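Chapter 7
Guest Room Waste: Collection, Sorting and Removal

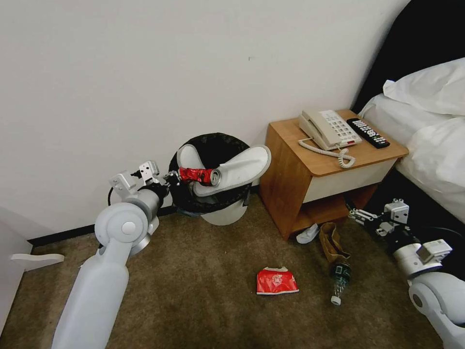
Waste removal is the first cleaning task carried out in a vacated guest room. It comes before bed stripping, dusting and vacuuming, and the order is fixed in most property manuals. Litter left on the carpet is pushed under the bed by the movement of linen, or is picked up by the vacuum head and blocks the hose. A room attendant who starts with the bed will usually have to handle the same floor area twice.

This chapter covers the waste found in a standard sleeping room. Bathroom waste, including sharps and soiled items, is treated in Chapter 9. Food service trays are treated with corridor procedures in Chapter 11.

Terms used in this chapter

Basket: the fixed-position waste container supplied with the room. It has a rigid outer shell and is used with a liner.
Liner: a plastic bag fitted inside the basket and folded over the rim.
Loose waste: discarded items found outside the basket, on the floor or on furniture.
Room property: any item listed on the room inventory, whatever its position when the attendant enters.
Guest property: any item that is neither room property nor clearly waste.

7.1 Types of waste in the sleeping room

Most sleeping room waste falls into four groups.

Beverage containers. Aluminum cans and plastic bottles are the bulkiest group. A crushed can takes up less of the liner than a whole one, but its folded edges may be sharp and it should be held by the ends or by a smooth part of the body. Bottles are checked for remaining liquid before they are moved. A capped bottle lying on its side can hold a good deal of water without leaking, and will leak once the cap is loosened by handling.

Paper and light packaging. This group includes crumpled paper, wrappers, receipts and paper carry bags. A paper bag standing open on the floor is not assumed to be empty. The attendant looks inside before picking it up and does not reach in by hand.

Disposable amenities. Slippers, shower caps and sewing kits are issued for one stay. Used slippers are discarded even when they appear clean. Because of their length they often stand above the rim of a small basket and hold other items up with them. They should be laid flat or folded in half before more waste is added.

Food remains. These are placed in a separate tied bag and removed from the floor of the building within the same shift.

7.2 The basket and its position

The basket is placed against a wall, within reach of the bed or the desk, and clear of the door swing. In smaller rooms it commonly stands near the nightstand. This position is convenient for the guest, but it also concentrates loose waste in the strip of floor between the basket and the bed, where items miss the opening or are set down at night. The attendant should inspect this strip from a low angle, including the space beneath the nightstand and the edge of the bed.

The liner must be wide enough to fold over the full rim. A liner that is too small slips down under load and lets waste fall between the bag and the shell. Dark liners conceal stains and are preferred by many properties. Clear liners make sorting errors easier to find.

7.3 Items near the basket that are not waste

Telephones, remote controls, printed directories and pens are room property and stay in the room. Before loose waste is collected, the top and any open shelf of the nightstand are checked, and small room items are moved back from the edge. A telephone cord hanging over the front of the nightstand is lifted onto the top, where it will not catch on a sleeve or a bag.

Where the status of an item is in doubt, it is treated as guest property. Handwritten notes, medicine packaging with contents and unopened bottles are logged and held for the period stated by the property. At the Bodham training hotel this period is 31 days.

7.4 Standard sequence

1. Put on gloves and open the curtains fully.
2. Return room property to its listed place.
3. Collect loose waste, starting at the far wall and working toward the door.
4. Place cans and bottles in the recycling bag on the cart.
5. Flatten bulky items in the basket. Do not press them down by hand.
6. Gather the liner at the rim, tie it and lift it straight up.
7. Wipe the inside and outside of the shell and fit a new liner.

Properties without separate recycling omit step 4 and place all containers in the main liner. The sequence is otherwise unchanged.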